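Soporte > Lavavajillas de sobremesa > Grinia 600 > Puesta en marcha

Redacción técnica de Egilsson, diciembre

3. Primera puesta en marcha

Si ha llegado a este capítulo, el aparato está ya sobre la encimera, nivelado y conectado al grifo según el capítulo 2. Si se ha saltado el capítulo 2, vuelva a él. Lo esperamos.

3.1. Antes de enchufar nada

1. Abra la puerta y retire los cuatro topes de espuma del cesto. Son grises, como el cesto, decisión que en su momento pareció elegante.
2. Saque la bolsa de accesorios del compartimento de cubiertos. Debe contener el embudo para la sal, la tira de medición de dureza y una llave de plástico que no volverá a ver hasta la próxima mudanza.
3. Compruebe que el brazo aspersor gira libremente con un dedo. Si roza, el cesto está montado del revés.
4. Verifique que la manguera de desagüe no queda pellizcada entre el aparato y la pared.

PRECAUCIÓN: No conecte el Grinia 600 a un alargador ni a una regleta compartida con el hervidor, la tostadora y el cargador del móvil. Necesita un enchufe propio con toma de tierra.

3.2. Medir la dureza del agua

Puede llamar a su compañía de aguas y preguntar. También puede usar la tira, que tarda menos en contestar.

1. Llene un vaso con agua fría del grifo.
2. Sumerja la tira un segundo, sacúdala y espere un minuto.
3. Compare los cuadros con la tabla del reverso de la tapa. Los tonos intermedios entre «rosa» y «rosa algo más rosa» se resuelven eligiendo el valor superior.
4. Anote el resultado. El aparato lo olvida si pasa meses desenchufado, y usted probablemente también.

3.3. Cargar la sal

1. Desenrosque el tapón del depósito, situado en el fondo de la cuba, a la izquierda.
2. Solo la primera vez, vierta agua en el depósito hasta que rebose. Lo que rebosa va al desagüe. Es normal.
3. Coloque el embudo y eche 500 g de sal especial para lavavajillas.
4. Limpie los granos caídos alrededor de la rosca y cierre el tapón con firmeza, sin herramientas.
5. Inicie de inmediato el programa Aclarado, sin vajilla, para que la salmuera sobrante no se quede sobre el acero.

PRECAUCIÓN: La sal de mesa lleva antiaglomerantes que obstruyen el descalcificador. La sal del Himalaya también, y encima sale más cara. Los daños por sal inadecuada no entran en garantía.

NOTA: El piloto de sal puede tardar varios ciclos en apagarse. No eche más sal para convencerlo.

3.4. Ajustar el descalcificador

1. Con el aparato encendido y la puerta abierta, mantenga pulsada la tecla Programa hasta que parpadee la pantalla.
2. Pulse Inicio tantas veces como haga falta para llegar al nivel anotado en 3.2.
3. Apague. El ajuste se guarda solo y sin ninguna señal de que lo haya hecho; para comprobarlo, repita el paso 1.

3.5. Primera carga

Haga el primer lavado con piezas de diario. La sopera de la familia puede esperar a que ambos se conozcan mejor.

1. Retire los restos de comida grandes. No hace falta prelavar: si friega los platos antes de meterlos, el lavavajillas es un escurridor muy caro.
2. Coloque los platos llanos en las guías traseras, todos mirando al centro.
3. Ponga vasos y tazas boca abajo e inclinados.
4. Gire el brazo a mano una vez más. Un mango de cazo asomando basta para frenarlo.
5. Añada la pastilla, cierre hasta oír el clic y elija Diario. 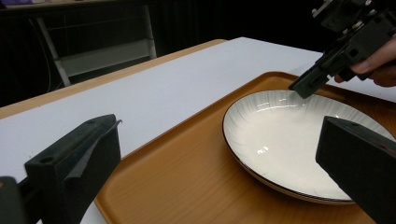 Al terminar, deje la puerta entreabierta 10 minutos antes de vaciar. La loza recién lavada quema, y el vapor tiene que salir por alguna parte; procure que no sea hacia el mueble alto — los tableros hinchados tampoco entran en garantía.

NOTA: La madera, el aluminio sin tratar y los cuchillos buenos se lavan a mano. Lo sabe todo el mundo y aun así recibimos fotos.

3.6. Si algo no arranca

Código E1: no entra agua. Abra el grifo. En serio, mire el grifo.
Código E4: hay agua en la bandeja inferior. Cierre el grifo, desenchufe y revise la junta de la manguera. Si usa el adaptador Wikby, pida el recambio con referencia 746; el anterior goteaba.
Pantalla apagada: compruebe el enchufe y después el cuadro eléctrico.

Para el abrillantador, continúe en el capítulo 4.

Contacto: servicio técnico Egilsson, Ustau | © Egilsson. Todos los derechos reservados | Volver arriba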